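Natural Remedies Reading Group
Minutes of the meeting held on November 21, 2023

In the chair: Mohsin Talpur
Apologies were received and noted.

1. Minutes of the last meeting

Agreed, with one correction. The sentence saying that nettle tea "lowers blood pressure" should read "is said by the speaker to lower blood pressure". Mohsin asked that claims be minuted as claims from now on.

2. Matters arising

The chamomile handout has still not been rewritten. It lists eleven uses and gives a source for none of them. Agreed to withdraw it from the table until it is done.

3. Fukaleo bark powder

The group had been sent two leaflets by the supplier, Boonchu. Both say the powder is good for the stomach, the gums, the skin, the joints, poor sleep and "sluggish blood". Mohsin said he would like to know what sluggish blood was before he recommended anything for it. One member has used the powder as a mouthwash for sore gums and found it helpful. Another tried the same thing and noticed no difference, apart from the taste, which she described as like licking a fence.

There was some discussion of whether a bitter, drying powder could be expected to do anything for gums. Several people thought it plausible. It was pointed out that strong black tea is also bitter and drying and costs a good deal less.

The leaflets mention a survey of 1,078 customers, most of whom were "satisfied". They do not say what the customers were asked, how long they had taken the powder, or whether those who gave up were included. Mohsin has written to Boonchu twice on this and had one reply, thanking him for his interest.

Agreed: no recommendation. The item may come back if the supplier sends the questions.

4. Jodine drops

Sold for coughs. The label gives the plant name in English only, and there are at least two plants that go by it. Without the Latin name the group cannot look anything up. The label also says "no known side effects", and the meeting felt this could as easily mean that none had been looked for.

A member whose father takes warfarin asked whether the drops were safe for him. The meeting did not answer the question and told her to ask the pharmacist, taking the bottle along. It was agreed that this should be the reply to all such questions, however confident anybody feels.

5. Brurnov tablets

Deferred from March. These are sold as a "gentle cleanse". The ingredients list has senna in second place, so they are a laxative, and the weight loss promised on the box is likely to be mostly water. One member felt this was harsh and said that she feels lighter after taking them. Mohsin said he did not doubt it. 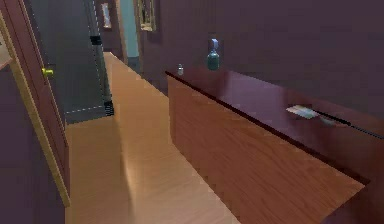

Agreed to put a short note in the newsletter saying that senna is a laxative, that it is meant for short use, and that anyone needing it for more than a week should see their GP. The word "cleanse" is not to be used in the note except in quotation marks.

6. Newsletter

The last issue went to 206 addresses. The piece on ginger for travel sickness brought in more letters than usual, including one from a reader who says it has never worked for her on ferries. Her letter will be printed in full.

7. Any other business

A request from Boonchu to give a talk was considered. Agreed to accept if there is no selling on the night and half the time is kept for questions. Mohsin to write.

The chamomile handout to be brought to the next meeting, with sources or not at all.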